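Ostevora Garment Steamer: A Review After One Full Summer and Half a Winter

Posted 13 Jan 2024

I do not iron. I own an iron, in the sense that a person owns a canoe, and it lives on a high shelf behind the fondue set. So when the Ostevora handheld steamer went on sale in July for $98, I told myself that what had stood between me and looking presentable all these years was the board. Take away the board and I would be a new man in a flat shirt.

Six months on, I have opinions.

The Ostevora comes in a box big enough for a toaster oven. Inside you get the steamer, a brush that clips to the front, a door hook, a heatproof glove for one hand (choose wisely) and a manual in which the word "caution" has its own font. The cord is a decent length. The water tank is not. It holds enough for one dress shirt and the first sleeve of another, so you get to know the walk to the sink.

Heat-up is quick. There's a light that blinks while it warms and goes solid when it's ready, and then starts blinking again for reasons the manual puts down to "normal operation." I've stopped asking.

On cotton dress shirts it does a fair job, provided you pull the fabric tight with your free hand and don't look too closely at the placket. Collars are a lost cause. Linen laughs at it. I took one linen jacket to a wedding in Flerkovton after twenty minutes of steady steaming, and by the time I'd parked it looked like I'd been mailed there.

T-shirts are where I use it most, which is a little embarrassing to put in writing. They come out of the dryer with that crumpled hem, and two passes will settle it.
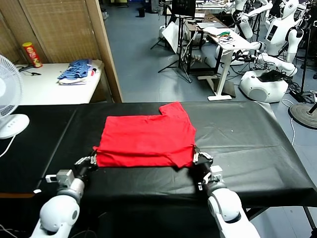

Storage is the part I got wrong for months. If you steam something and fold it right away, you're pressing damp cloth into new creases, and you'll meet them all again on the day you need the shirt. Let it hang for a while first. I now leave things on the shower rod until I've forgotten about them, and that seems to be the correct amount of time.

I've also tried the competition. A relative lent me her Allach, the upright kind with a pole and a tank you could keep a goldfish in. It is much better at steaming and much worse at being in an apartment. The wheels squeak and the hose gurgles, and it stood in the corner of my bedroom like a guest who hadn't been told where to sit. The Fiore travel model, meanwhile, fits in a coat pocket and has the power of a person breathing on a window. I returned it.

The Ostevora sits between the two. It spits now and then, usually when tipped too far forward, and always on the dark shirt. Descale it once a month if your water is hard. Mine is, and the month I skipped it, it left small white dots down the front of my good navy polo.

It has 1573 reviews on the store page, 133 of them with one star, and most of those are from people who burned a thumb. Wear the glove.

Would I buy it again? At $98, yes. At full price I'd get the iron down and have a talk with myself.

4 out of 5. The missing point is for the tank. The collars I'm willing to share the blame for.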